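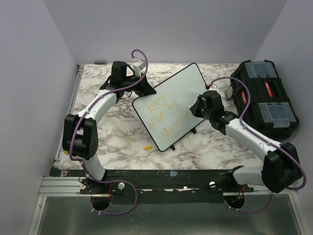
Week 6 handout: Mulch and what goes on underneath it

Okay, so last week we ran out of time with the soil texture jars and I promised I'd type up the mulch material so you wouldn't have to scribble. These notes cover what I talk through in class plus a few things I always forget to mention. Bring them with you to the Wolden beds in May, when we'll be on our knees doing it for real!

Why we mulch at all

Bare soil in a planting bed loses water fast, crusts over after a hard rain, and grows weeds like it's being paid to. A layer of mulch slows all of that down. It also keeps the soil temperature steadier (roots near the surface really don't enjoy big swings), and if it's an organic mulch it breaks down over time and feeds the life in the top few inches.

Organic or mineral?

Organic: shredded bark, wood chips, pine needles, leaf mold, straw, compost. Mineral: gravel, crushed stone, slate chips. I lean organic for nearly every shrub border I've ever looked after, but gravel is lovely around plants from dry places — lavender, thyme, the smaller sedums — that rot if their crowns stay damp.

People ask me every term whether fresh wood chips steal nitrogen. On top of the soil, the effect is limited to a thin layer right at the surface and established shrubs don't seem to care. Dig those same chips in and it's a different story, so please don't dig them in. For seedlings and annual vegetables I'd use compost or old leaves.

How deep

Two to three inches for shredded bark. Three to four for coarse chips, which have more air in them. One to two for compost. Measure after you've raked it level. If there's already an old layer down, loosen it with a fork, see what you've got, and only top up the difference. I've seen beds at Lenen where a fresh load had gone on every spring for years, and the shrubs were rooting up into the mulch. Then comes a dry July and those roots are the first to go.

Keep it off the trunk

You'll hear me say this so often you'll be sick of it. Mulch piled against bark holds moisture there, invites rot, and gives voles a cozy place to chew. Pull it back a hand's width from shrubs, more for trees, until you can see the flare where the trunk widens into the roots. If you can't find the flare, start brushing soil away gently with your fingers. It may be deeper than you'd think.

Working out how much to order

Length times width in feet, times depth in inches, divided by 324. That gives you cubic yards.

The long border at Sakai measures 1,087 square feet. At three inches:
1,087 x 3 = 3,261
3,261 / 324 = 10.06 cubic yards

So I'd order ten and not lose any sleep. Now try the Zudis entrance bed yourselves, which is 335 square feet, at two inches. (Answer: 2.07 yards. If you got something like 25, you left the depth in feet somewhere or divided by 27, go back and look.)

Osvaldo Bastos, who taught this course before me, had everybody pace out a bed before touching the tape measure, and I still like that. Your pacing gets pretty good after a few goes.

When to spread it

Mid to late spring, once the soil has warmed up and while it's still moist. Weed first. Water first too, if it's been dry — mulch over dust-dry ground keeps light rain from ever reaching the roots.

For next time

Read the chapter on drip lines, finish the worksheet for a 1,000 square foot bed at both two and four inches, and bring gloves. The chips we've got are splintery.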